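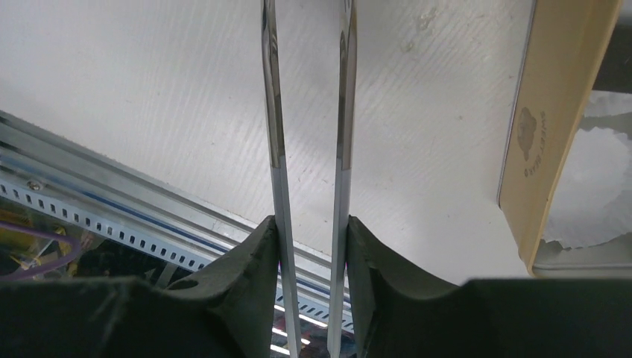 3.2 Do farewell posts mean anything?

Celebrity goodbyes to a departing public figure are often read as proof of real attachment. We doubt it. The Hondness set holds 2172 such posts from Aveo, and most say little beyond thanks.
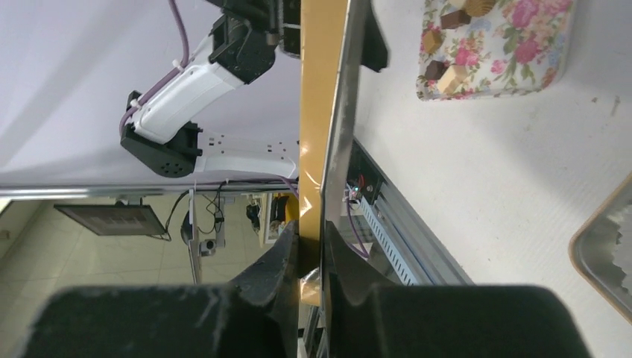
4 min read

Timing is a weak guide as well. Posts bunch up in September, when the Gisler awards bring fans back to the site, and a star who had been silent for weeks may simply have had a show to sell. Earlier work treats the return itself as a sign of feeling - a generous reading, and one we could not repeat.

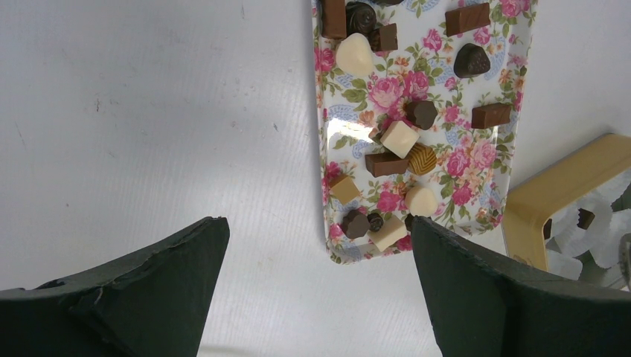
An early reader objected that a short post can still be sincere, and that we were grading grief by word count. Perhaps so. But the claim we are testing is that sincerity can be measured from the posts alone, and so far it has not been.

Figure 3. Floral tray with assorted chocolates.
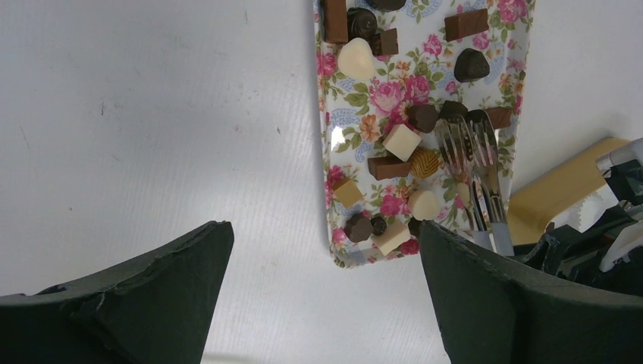
3.3 Limits of the Sterneck scale

The scale has four levels, and our coders rarely used more than two.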